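We use cookies to remember your settings. Accept | Manage

How braille works

Braille is a way of reading by touch. Each letter is made of raised dots, felt with the tips of the fingers. The dots sit in a small block called a cell.

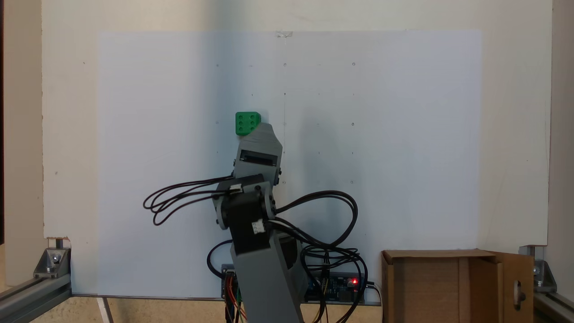

Six circles in two columns of three, the same layout as a full braille cell.

The dots are numbered. Dots 1, 2 and 3 go down the left side, and 4, 5 and 6 go down the right. The letter A is dot 1 alone. B is dots 1 and 2.

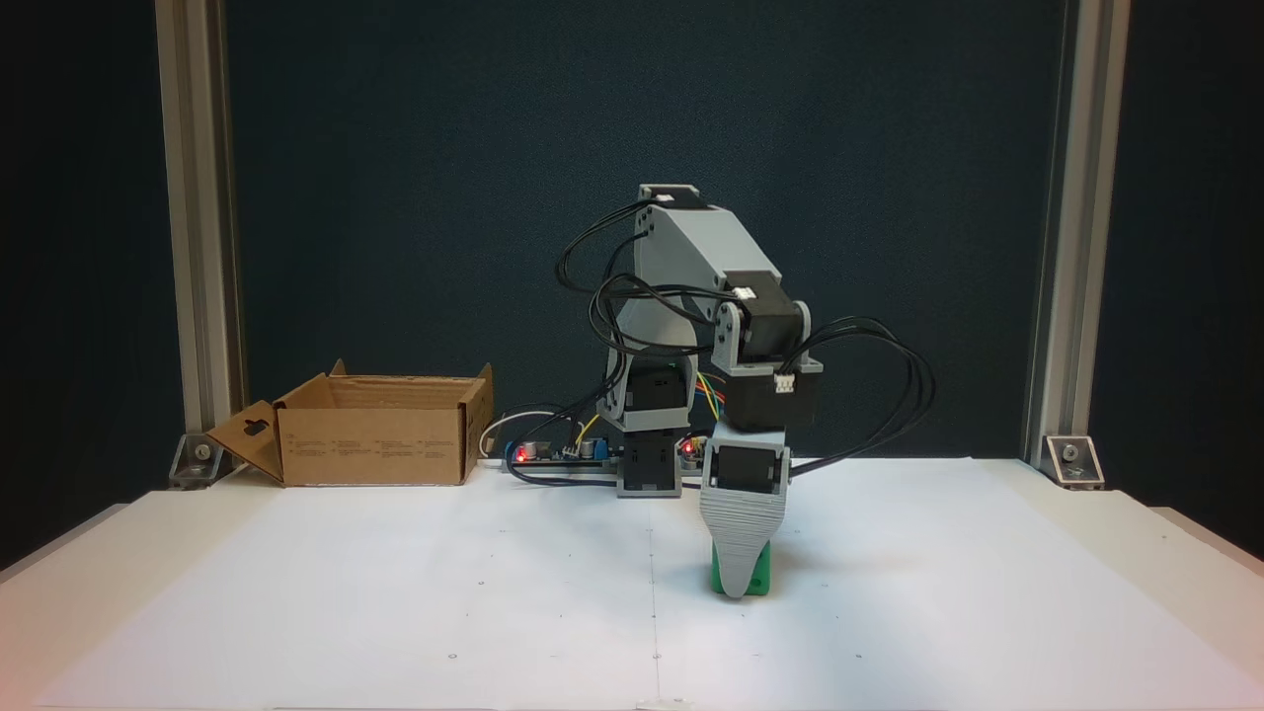 C is dots 1 and 4 – the top pair. A cell can be filled in 64 ways, counting the blank one used as a space. Numbers use the same patterns as the letters A to J, with a number sign in front.

Last updated: February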